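The great sandwich tray

I have become a complete convert to the divided tray, and I want to tell you all about it, because it has changed how lunch works in our house and it has changed the play corner too. Those two things are more connected than you'd think!

It started in September, when we were staying with friends in Erthorpe and they put sandwiches out on a big turning tray in the middle of the table. Everything in its own section, spin it round, take what you like. My two, who at home will argue over who touched the cheese first, sat there for the whole meal building the tallest things they could get their mouths round. I came home wanting one so badly.

The real one for our kitchen came from a shop in Rellham. The toy version is the one I want to go on about today, though, as it's the one that gets used from breakfast until bedtime. Round and white, with spokes running out from the middle so that each bit of food gets its own wedge. You put a plate next to it, you take a slice of bread across to the plate, and you're off. 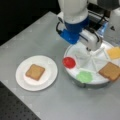 What I love is how much there is to decide in such a small game. Does the lettuce go under the tomato or over it? (Under, in my opinion, so the tomato doesn't slide about on the bread.) Is cheese next to the bread or next to the filling? My younger one has very firm views and will take the whole thing apart and start again if the cheese goes on at the wrong moment. My older one likes to take orders first, properly, with a notepad, and then bring me whatever he fancied making anyway.

The play food itself is a mixed bag and I'm fine with that. The bread slices are my favourites – a nice tan colour with a brown crust round the outside, and a decent shape to hold. The lettuce has a frilly edge. The tomato is a shiny red round, and the cheese is a plain yellow square, exactly how a child would draw cheese. Then there's the brown one, which I say is a burger and half our visitors say is a biscuit. We've had it both ways. A biscuit sandwich is apparently very good with lettuce.

I do get asked about tidying, so a few words on that. We used to keep all the pretend food in one deep tub, and I can tell you that a deep tub of pretend food is where games go to die. They'd tip out 339 bits of this and that to find one tomato, and by the time they'd found it they'd forgotten what it was for. Now the tub lives on top of the wardrobe and only a handful of things come down at once, enough for one good sandwich. When they get bored of sandwiches we swap.

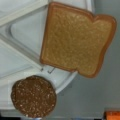
My friend Rangi Rakena does a version of this with real food for her after-school lot, and I've pinched most of her ideas. She sets out two slices of bread per child and keeps the fillings down to four or so. More than that and they freeze, or they take everything. She also lets them build the sandwich in any order, even when it's clearly going to fall over, and I've found that much harder to copy than I expected. My hands just want to reach in and straighten it!

The other thing I've taken from her is leaving a proper gap in the order of things. Tray out, plate out, and then wait. If I start suggesting fillings they look at me and not at the food. If I go and put the kettle on, by the time I'm back somebody is running a café.

Ours is called Tuhiwai's at the moment, after the street their cousins live on. Before that it was the Stindis, and I have no idea where that came from, and the chef wouldn't say. Prices vary. I was charged 427 pounds for a cheese sandwich last week and then given 500 in change, so I can recommend it if you're ever passing.

If you want to try it with real food, dry your lettuce well and put the tomato slices on kitchen paper for a few minutes before they go on the tray. Butter right up to the crusts, too. It makes a real difference if the sandwich is going to sit about while somebody takes orders.

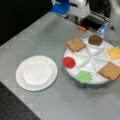
Does it have to be a tray that turns?

A flat one works perfectly well for a small table, as long as everyone can reach across it. I'd still go for one with dividers, so the tomato stays away from the bread until it's wanted. A bun tin does the job nicely too, and that's what we take to my mum's.

Next on my list is soup, with a ladle and real bowls, and I'm already looking forward to finding out what they charge me for it.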